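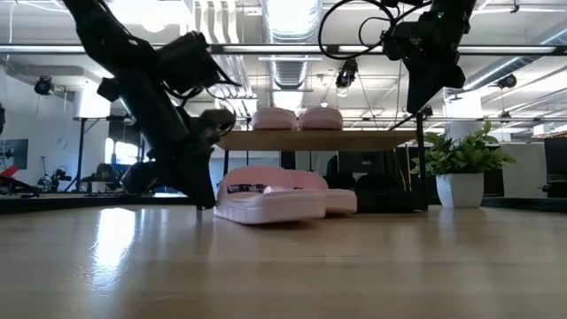

Page last changed: Thursday, March 26, 2020

SMALL SHOE SHELVES: KEEPING SLIDES, SLIPPERS AND SANDALS IN ORDER
Household tips from Wastside, collected by Minttu Kiiskinen

I love a low shoe shelf! One flat plank, two thin metal legs, and suddenly there are two layers of floor where there used to be one. Slippers go up on the plank, the darker and heavier shoes go underneath, and you can still lift the whole thing with one hand when it's time to sweep. I've had tall racks, wire racks, a hanging canvas thing with pockets (never again), and the plain little shelf is the one I keep coming back to.

A plant beside it helps more than you'd think. Mine gets a broad, glossy, leafy one in a white pot at the right-hand end, and it keeps people from kicking their shoes off sideways. Put a saucer under the pot if the plant is a real one.

WHAT GOES ON TOP

Put the lightest and softest pairs on the plank. House slippers are perfect. So are foam slides, as long as the soles are clean. I set them side by side with the toes facing out into the room, all the way back until the heels are near the rear edge. If you like stepping straight into them you'll want the opposite, toes to the wall, but then you have to take them down first anyway, and toes out looks so much nicer.

Leave a thumb's width between pairs. Soft slippers that are jammed together lean on each other and the uppers go flat on one side. I ruined a very nice felt pair that way one December and I'm still a bit sore about it.

WHAT GOES UNDERNEATH

Black shoes, outdoor slides, anything with a thick sole. The space under the plank is shady, so dark shoes more or less vanish into it, and the shelf looks tidy even when it's full. Measure before you buy, though! Chunky soles are taller than they look, and a slide with a stiff, wide strap needs more headroom than a flat canvas shoe. Take your tallest pair, stand it on the floor, measure to the top of the strap and add enough for your fingers.

I bought my first one from Plellberg without measuring and spent two years laying my thick slides on their sides to get them in.

THE LOOK-AND-LIFT HABIT

Every time I put slides away I lift them by the strap and turn them over. It takes a second. You catch the pebble in the tread, the gum, the bit of wet leaf, before it gets onto the wood. Grooves are the worst for this. Fine ones hold on to grit like you wouldn't believe, and an old soft toothbrush run along them (along, never across) gets most of it out.

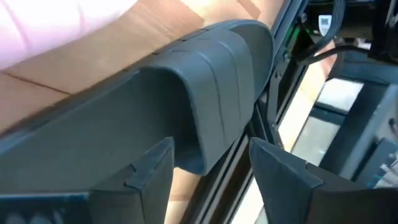 Fine grooves following a curve: brush in the same direction.

For dark molded pieces, whether it's footwear or anything else with a matte surface, skip the shiny sprays. They leave a film, the film picks up dust, and your nice charcoal gray turns a sort of chalky beige by the weekend. Lukewarm water, a drop of dish soap, toothbrush, rinse, and then an old towel. Let it air-dry on its side, away from the radiator. Foam and soft plastics can warp if they get too warm.

Pale pink is a different story. Pale pink shows everything! I wash the pale pairs first, while the water is clean, and the black ones last. If there's a gray scuff that won't move, try a paste of baking soda and water on a damp cloth, with a very light hand, and test it somewhere out of sight. Pirjo Kokkonen from downstairs swears by a white pencil eraser for the edges of soles, and I've tried it, and she's right, it's wonderful on small marks and hopeless on big ones.

Slides with a patterned lining inside the strap need a bit of care as well. Wipe the lining, don't soak it. Some are glued in, and once a corner lifts it never lies flat again.

A QUICK RESET

When the area in front of the shelf has filled up with strays, try it in this order:

1. Pull everything out onto the open floor in front.
2. Match the pairs. Same color isn't enough, check left and right too. With two similar pink pairs it's very easy to end up with two lefts on the shelf.
3. Wipe the plank, then the floor under it.
4. Dark pairs go back underneath first, side by side, toes out.
5. Light pairs go up on the plank.
6. Anything left over lives somewhere else until the season changes.

Step 4 before step 5, please. Reaching under a loaded shelf is how the top row ends up on your wrist.

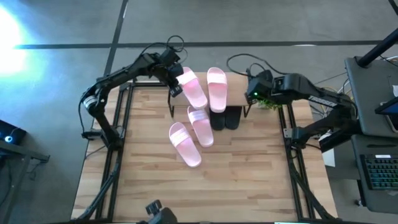 Wastside Home Sheets, No. 166

If you have more pairs than the shelf can hold, stand one slide upright against the other, sole to sole. It uses half the width. It does tip over if somebody slams the door, so I only do it with the pairs that don't get worn every day.

LOOKING AFTER THE WOOD

Bare or lightly oiled planks get dull where the heels sit. Rub with fine sandpaper (400 grit is plenty), with the grain, then wipe away every bit of dust and put on a thin coat of oil. Thin! Wipe off the extra with a rag and give it a full night before any shoes go back. Spread the oily rag out flat outdoors to dry afterward, never crumpled up in the trash. The same treatment does wonders for a butcher-block top, if you have one of those, though anything near food wants a food-safe oil.

Check the legs while you're down there. If the shelf rocks, put a felt pad under the short one. If it still rocks, loosen the screws, press the shelf down firmly on a flat floor and tighten them again with your weight on it. I've rescued three wobblers this way, one of them a Twal that was already out by the bins.

LETTERS

Pirjo asks whether cedar blocks are worth it under a low shelf. I like them! Tuck one at the back behind the shoes where it won't be kicked, and sand it lightly when the smell fades. For sandals that get worn barefoot, a sprinkle of baking soda overnight does more, but tap it out well in the morning or you'll leave white footprints down the hall.

Another reader wants to know if a shelf like this can go in a bathroom. With metal legs and a well-sealed plank, yes, but stand it away from the shower and wipe up puddles around the feet. My sister has a Ploler shelf by her tub with towels on top and bath slides below, and the only trouble she's had is rust at one screw, which she replaced with stainless steel.

Next sheet: drying winter boots without wrecking the hallway floor. Send your tricks by the 8th if you'd like them included.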